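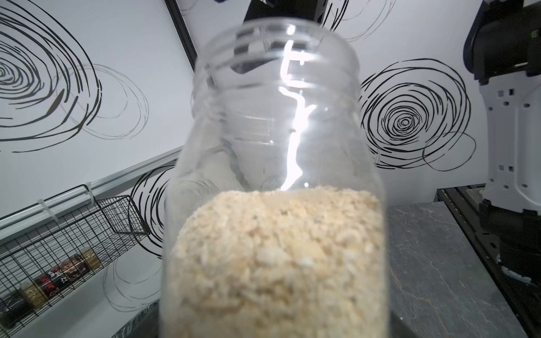
Moisture Uptake in Dry Breakfast Cereals Under Household Storage

Module report, Food Storage and Packaging

1. Introduction

Dry cereals are sold with a low moisture content and keep well while the pack is sealed. Once the pack is opened, the product exchanges water vapour with the air in the room until the two are in balance. The flakes soften, the flavour flattens and, at high enough humidity, mould can grow. This report compares the rate of moisture gain in three kinds of household storage over 7 days.

2. Materials

Porridge oats were bought from the Canditz shop on the ring road in a single purchase, so that all portions came from the same batch. Three storage methods were used: the original paper bag folded over twice, a Tornance screw-top jar with the lid fitted, and the same model of jar left open. The balance read to 2 decimal places in grams. Humidity in the store cupboard was logged with a Rirnia sensor, which gave 2,093 readings over the test period. Readings taken while the cupboard door was open were kept in the record.

3. Method

Each container was weighed empty and then filled with 100 g of oats. The filled containers were placed on the same shelf, away from the outside wall. They were weighed each morning before the heating came on. The lidded jar was weighed with its lid in place and was not opened during the test. The bag was unfolded for one minute each day to imitate normal use, then folded again along the same creases.

Moisture gain was taken as the increase in mass over the starting value. No oven drying was carried out, so the figures show change only and say nothing about the total water content of the oats.

4. Results

The open jar gained mass fastest, with most of the increase in the first part of the test. The folded bag followed the same curve at a lower rate. The lidded jar showed no change larger than the repeatability of the balance. On Wednesday the cupboard humidity rose sharply — the laundry room next door was in use — and both unsealed containers showed a larger step on the following morning.

5. Discussion

The bag and the lidded jar were not treated alike, as only the bag was opened daily. A fairer test would open both. The paper of the bag also takes up water, and its share of the gain was not separated from that of the oats. The Ogbonna method described in the module handbook deals with this by storing an empty bag alongside as a blank, and should be used in any repeat.

The depth of the oats may matter as well. In a narrow container only the top surface meets the air directly, and vapour must travel down between the flakes. Samples from different depths were not taken.

6. Further work

A repeat is planned for October with blanks, daily opening of all containers and a second cereal with a higher sugar content.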